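About Grumero

We sort, clean and re-home the small stuff that other people have given up sorting: toys, bath things, kitchen odds and ends, craft leftovers. Grumero opened in a former shoe store on Hornen Street with 200 square feet and one table. We now have 682, and it is still too small.

You will find plenty of companies promising that a tidy drawer will change your life. We doubt it. We have emptied a lot of drawers and the people who own them seem much the same afterward. What we can do is get mixed lots into groups that a school, a thrift store or a family might want.
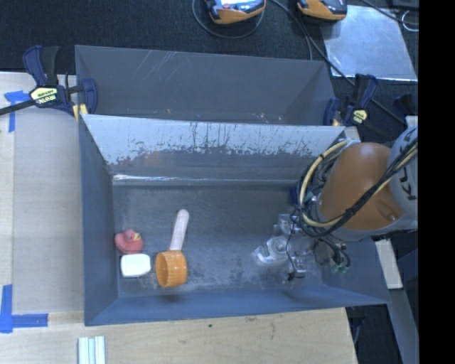
Sorting is done in open bins on plain tables, whatever the storage catalogs say. We tried the Erkano system of labeled trays for one winter and went back. Metal bins get scuffed and scratched and look terrible, and we keep them anyway. A red rubber duck and an orange cup can share the same bin floor with a white block, and you see all of them at a glance, with no lid to lift. Matching trays would look better in a brochure.

We don't call ourselves zero waste. Some of what comes in is trash and goes out as trash. Our other site, at Güler Yard, takes boxed lots only. Drop-off is free up to 95 pounds; past that, call first.

Last updated: October

Contact: Grumero, 168 Hornen Street | © Grumero | Back to top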